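About Flurkero

17 July 2025
By Gleice Bastos

Flurkero is a small tennis school in Orkent, running out of the hall behind the Mancuso Street courts. We teach children from age five and adults of any level. Most of our students have never held a racquet before they come to us.

The school opened 14 years ago with one court and a borrowed ball hopper. We now have the use of 2 outdoor courts all year, plus the hall for wet days and for the beginners' program.

Beginners start at the table. For the first lessons they work with a pair of tennis balls on a flat top: rolling one to a partner, stopping it with the palm, picking it up and setting it down on a line. Racquets come out once a child can follow a moving ball with their eyes and get a hand to it. Adults do a shorter version, and most are on court by the second lesson.

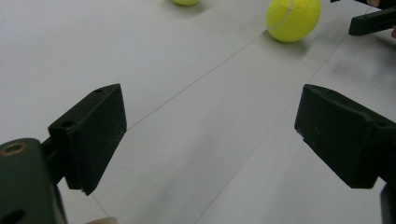
Parents sometimes ask why their kids aren't hitting anything yet. Marita wrote to us after last term that she had thought the rolling was a waste of a lesson, and that her son now catches with either hand and wants to do it at home on the kitchen bench.

We use ordinary yellow balls at the table and softer ones on court for the under-eights. Balls that have lost their bounce go into the table tub, so please don't throw old ones out. Drop them at the hall door and we'll sort them.

Lessons run for 30 minutes for juniors and an hour for adults. Groups are kept small. Racquets can be borrowed at no charge, but bring your own water bottle, a hat and non-marking shoes for the hall floor.

In September we start a second beginners' group at Plalleo Primary, in the old library. Enrolment forms are at the front desk and at the school office. Families already on our waiting list will be offered places first.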